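3.2 What people leave on the table

I should say at the start of this section that I did not set out to study tables. The Tatcombe project was supposed to be about shelves and cupboards, the places where people put things on purpose, and the first draft of our plan barely mentions tabletops at all. But in the home visits we kept getting stuck at the table. We'd walk in, ask to see the storage, and the person would wave at the table first and start telling us about whatever was on it. After enough of those visits Wanting Fu wrote "just do the tables!!" across the top of our shared notes, and that pretty much settled it.

So what follows covers 24 households, each visited two times, once in the fall and once in December. Corina Roman and I did the first round together. Yaw Dankwa joined for the second, which helped a lot, as he had never seen the homes before and asked the kind of plain questions I had stopped asking ("why is that still there?" was his favorite, and people loved answering it). We logged 198 objects across the two rounds. I'll get to how we decided what counted as one object, which took us an embarrassing amount of time and one long argument over a bowl of keys.

The rule we ended up with is simple. If a person would pick it up in one go and give it one name, it's one object. A bowl of keys is one object if they say "the key bowl," and it's a bowl plus keys if they say "my keys, oh, and that bowl." Nuanchan Petchrat wasn't happy with this at first, and I understand why – it makes the count depend on how people talk. But the talking was what we were after. We tried the stricter version on a handful of homes and it gave us long lists that told us very little about how anybody lived with the stuff.

We sorted the objects into three loose groups. "Parked" things are on their way somewhere else and have stopped for a while. "Posted" things have been put out so that somebody sees them and remembers to do something. "Settled" things live on the table, whatever the owner may say about moving them. I want to be upfront that the same kind of item turned up in all three. A bottle is a good case. One person keeps a bottle of vitamins out so she'll take one with breakfast (posted), another set his down while unpacking groceries (parked), and a third has had hand lotion in the same spot for so long that he reaches for it without looking (settled). You can't tell which is which from the object. You have to ask.

What you can tell, at least a little, is something from where it sits. Posted things tend to stand where there's bare wood on the side people come from, so they get seen. Parked things drift to the corners and along the far edge, and that goes double for round things. I was a bit skeptical when Corina first pointed this out, but once she'd said it I saw it all over our floor plans.
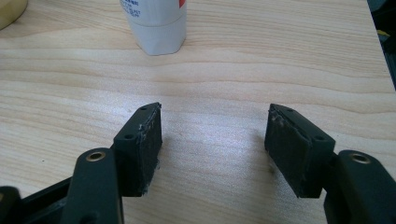 Figure 3. White bottle standing on a pale wooden tabletop, with open wood in front of it and part of a rounded tan item at the upper left.

The other thing about the middle of the table is that people defend it. Nearly everyone we talked to had some version of "I like to keep the middle clear," including people whose middle was not at all clear on the day we came. They'd say it and then start sliding things outward while we stood there. One woman cleared a whole spread of mail, two mugs and a phone charger toward the wall as she explained to me that she never lets things build up. I wrote down both the sentence and the sliding, and I think they belong together. The clear middle is a thing people do over and over, a few seconds at a time, and the edges are where the doing piles up.

The surface itself matters more than I expected, too. People with light wood tables talked a lot about crumbs, rings and scratches, and several of them ran a hand along the grain while they talked. People with dark or patterned tops talked about dust. Yufang Xiong went back through the transcripts for this and found 20 separate mentions of wiping, most of them tied to a reason for moving something. Wiping is the moment when parked things finally get carried off to wherever they were going. Settled things get lifted, wiped under and put right back, often turned the same way. If you want a quick test for the difference, watch somebody with a dishcloth.

I'd be careful about making too much of the labels people use. We asked everyone to name the groups in their own words before we showed them ours, and the answers were all over the place: "in-between stuff," "the pile," "things with jobs," "his." That last one came up more than once (always about a corner, never about the middle). We kept our three names because they were short enough to write on a floor plan, and I don't claim they're better.

Two problems with the data before I move on. The first is that we always called ahead, so people tidied. We asked them not to and they did it anyway, and I would have too. The second is December. The second round ran into holiday baking, gift wrap and cards, and the parked group swelled so much that comparing the two rounds item by item doesn't make a lot of sense. In Section 3.3 we compare positions instead, which held up better, and we leave out anything the owner described as seasonal.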